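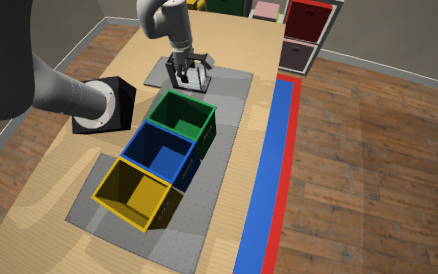
Layout as it stands in the sim. Two arms, three bins, one mat.

Sorting cell in the shop, sim first: where would you put the bins?

e_warrier
Posted in Home and Shared Shop Builds

We're planning a small two-arm sorting cell for the shared shop and I've been laying it out in simulation before anybody drills into the real bench. Green, blue and yellow bins go edge to edge on the gray mat, with the tray fixture past the green end. One arm picks from the fixture and drops by color. The other arm will hand over parts later on, but for now it only has to stay out of the way.

Last night I ran 423 picks with random part poses. Most of the bad ones were drops into yellow, where the path is longest. Before I tune anything I'd like opinions on the bin order and spacing. Controller is a Honix board, planner is Clerkum with stock settings.

sumathi_u
Is the Clerkum speed limit still at default? It's very conservative on long moves, and if your timeout is short you'll get failures that have nothing to do with the layout.

e_warrier
Default, yes. Timeout is 3 seconds. I'll raise it and rerun.

Osvaldo Ferri
I'd split the bins up. Edge to edge looks neat but a part that lands on a shared rim can go either way. Leave a gap the width of a finger and put a strip of foam in it. We did that on our Skusto feeder and stopped finding blue caps in with the green ones.

Parvathi A.
Disagree with Osvaldo. A gap pushes the far bin out even more, and the far bin is already the problem. Keep them touching and drop from lower down. What's your release height?

e_warrier
High, I think. I set it to clear the upright column on the fixture and never went back to it. 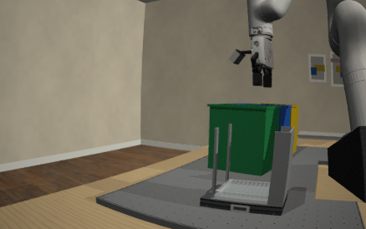

With the gripper pointing straight down like that there's plenty of air between the fingers and the rims. I could add a second waypoint past the column and come down from there. It costs a bit of cycle time on every part, but nothing here is in a hurry.

Parvathi A.
Do that first. Change one thing per run or you won't know what helped.

Osvaldo Ferri
Lower drop is fine in sim. On the real bench the parts bounce and the sim bins don't flex. I'd still want the gap.

noreen_nib
Has anyone checked the base position of the second arm? If it's going beside the bins on the real bench you need to get a hand in there to lift them out when they're full. I'd mock it up in cardboard before you drill. Also mark the mat corners with tape so it goes back in the same spot after cleaning.

e_warrier
Good point on the hand room, I hadn't allowed for it. Cardboard is easy enough.

Update: raised the timeout and reran with the same seed. Some of the yellow failures went away. Then I put in the lower waypoint and ran it again, and only 2 misses were left, both at the far rim of yellow. Bins are still touching. Osvaldo, I'll try your gap next.

Osvaldo Ferri
Post the numbers either way. And try it with heavier parts.

sumathi_u
Can you share the waypoint config? I have a Lưu gripper with a similar column in the way and I've been going around it sideways.

e_warrier
Will upload it tonight once I've cleaned out the comments.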